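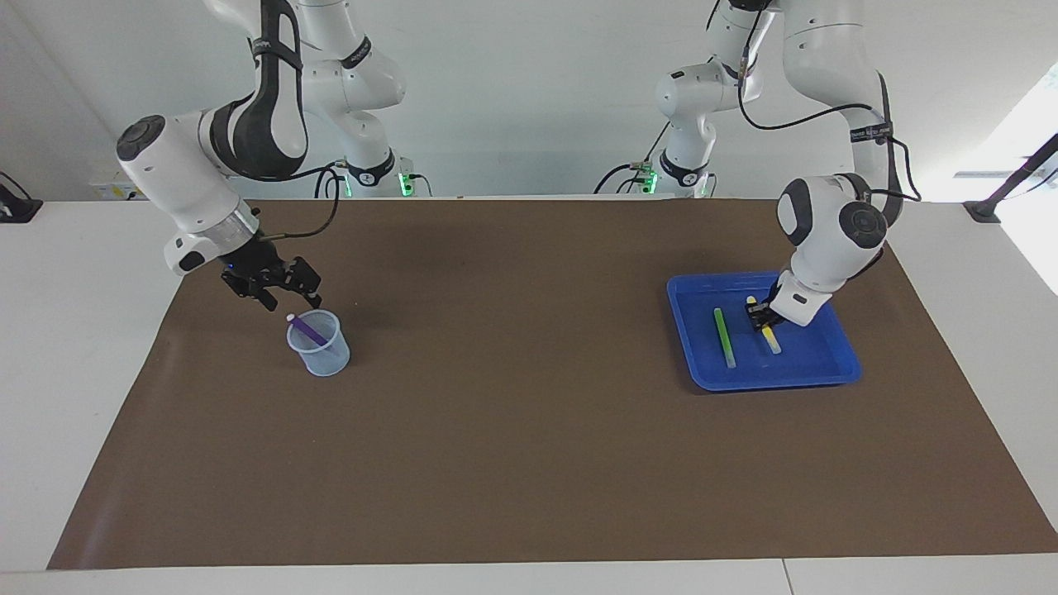 Ausgabe 13

Demos aufnehmen: Stifte in den Becher

Kurzfassung, mehr Zeit hab ich grad nicht. Zwei Arme, braunes Papier als Unterlage, blaue Schale, Becher. Ein Arm greift die Stifte aus der Schale, der andere bleibt beim Becher.

Vor jeder Episode:
- Papier glatt ziehen, Ecken prüfen
- alle Stifte zurück in die Schale, Reihenfolge der Farben wechseln
- Becher leer, jedesmal ein Stück versetzen
- beide Greifer auf, dann erst Aufnahme starten

Ruhig führen, kein Zickzack. Daneben gegriffen? Neu ansetzen und weiterlaufen lassen, im Log als "Korrektur" markieren. Stift vom Tisch gerollt = Episode weg. 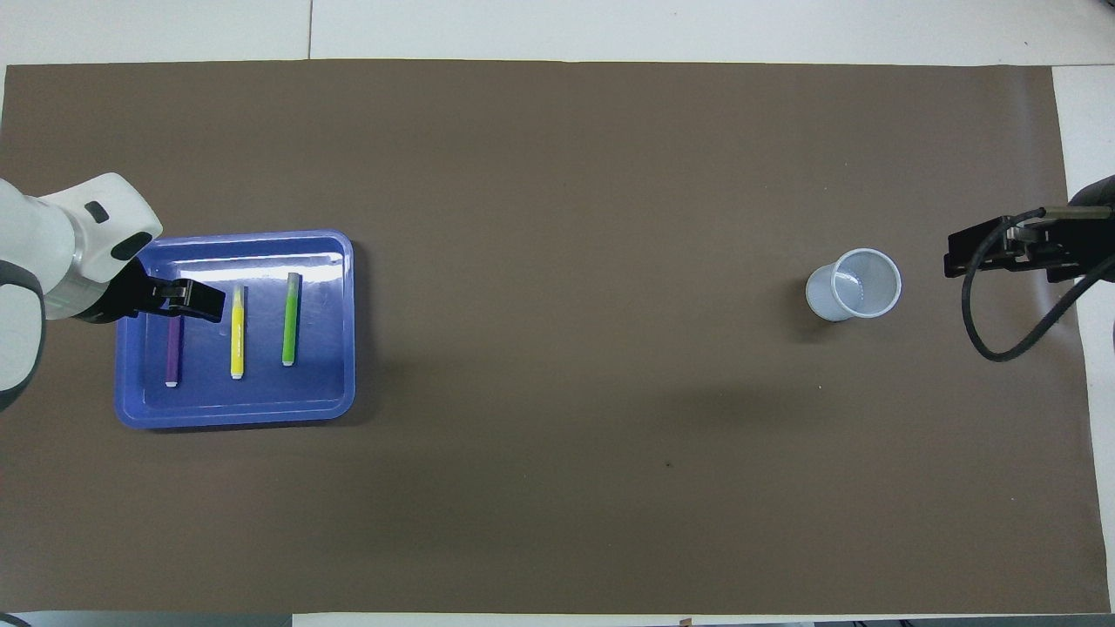 Wie viele Episoden braucht man für so eine Aufgabe?
Mit 300 lief unser erstes Training in Seltik, brauchbar wurds erst bei 620. Lieber mehr Startpositionen als immer die selbe.

Ordner am Ende nach Bistia hochladen, Namen vom Bediener nich vergessen. Fragen an Adesuwa Dauda.

Stand: 2023-10-18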